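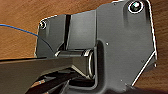

Page last updated: August

Drying Rates of Four Timber Finishes on Kitchen Benches
Design and Technology, group project report

Background

Our group wanted to know which finish would suit a timber bench in a share kitchen. A bench gets wet several times a day and most students don't wipe it down straight away. We had offcuts left from an earlier unit and a corner of the workshop to use for the term.

Finishes tested

We compared 4 finishes: Granar hard oil, Preva wax, Trondine water-based varnish, and a plain linseed oil already in the store cupboard. Each went on to its own set of offcuts, sanded with the same paper and wiped with a damp cloth first. One set was left bare as a control.

Method

Each offcut was coated, left on a rack, and given a second coat the next day. The workshop was kept at 22 degrees during school hours. We couldn't control it overnight, and on a few mornings it was noticeably cooler when we came in.

To check drying we pressed a strip of tissue on the surface and lifted it off. If fibres stayed behind, the finish was marked as tacky. After everything had cured we put a teaspoon of cold tea on each piece and left it for 6 hours before blotting.

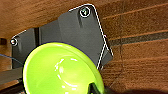 Figure 2. Bracket on brown wood, with a green bowl.

Results

The Trondine varnish dried first and passed the tissue test the same afternoon. Granar was ready the next morning. Preva stayed soft for longer than the tin said, and the linseed oil was still tacky when we needed the rack for something else, so its last reading is missing.

In the tea test, the varnish had no mark. Granar had a faint ring that came off with a damp cloth. Preva and the linseed oil both had a brown ring, darker on the end grain. The bare timber stained right through the top layer and had to be sanded.

Discussion

Varnish gave the best protection, but a scratch in it is hard to fix without sanding the whole bench. Hard oil can be touched up in one spot. For a kitchen where people cut bread on the bench — and they do — we would choose the Granar and recoat it every year.

The wax pieces may have had too much product on them. We put it on with a rag and did not weigh it. Next time we would weigh each piece before and after coating, and use offcuts from a single board.

Tags: Student Work, Materials, Timber

Contact the Kaplan Workshop | © Kaplan Workshop | Back to top

Related reports
Glue Strength in Butt Joints and Lap Joints
Does Sandpaper Grit Change the Colour of Stain?
A Folding Stool from One Sheet of Plywood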